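About Jirkside Record

Jirkside Record is a small news service that follows the regional assembly in Sarkow. We report what is said in the chamber, how the members vote, and which bills are sent back for changes. We started in June with 4 people and one shared desk, and we still work from the same building on Mertens Street.

Our readers are mostly teachers, shop owners and town clerks who have no time to watch a sitting of up to 200 minutes. For them we write a short summary on the same evening. The full vote lists are kept in our archive, which now holds 204 sittings and is free for everyone.
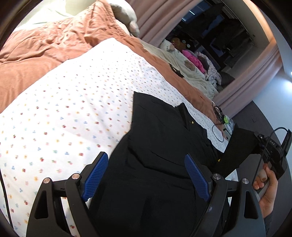

Our reporters come from different places and most of them did other work before. They go to the assembly early, because the press gallery in Sarkow has few seats, and they stay until the chair closes the sitting. The gallery also has a dress rule, so a dark garment with a collar, like the black one laid out on the flowered sheet, is part of the working day for us - also in summer.

We take no money from parties or from members. Our costs are paid by 600 subscribers and by the Vollia Fund, which does not see our texts before they are published. If we make a mistake, we correct it on the same page and write the date of the correction.

Do you have a question about a vote or a bill? Please write to the editors. We answer in English.

Page last changed: Thursday, November 10, 2022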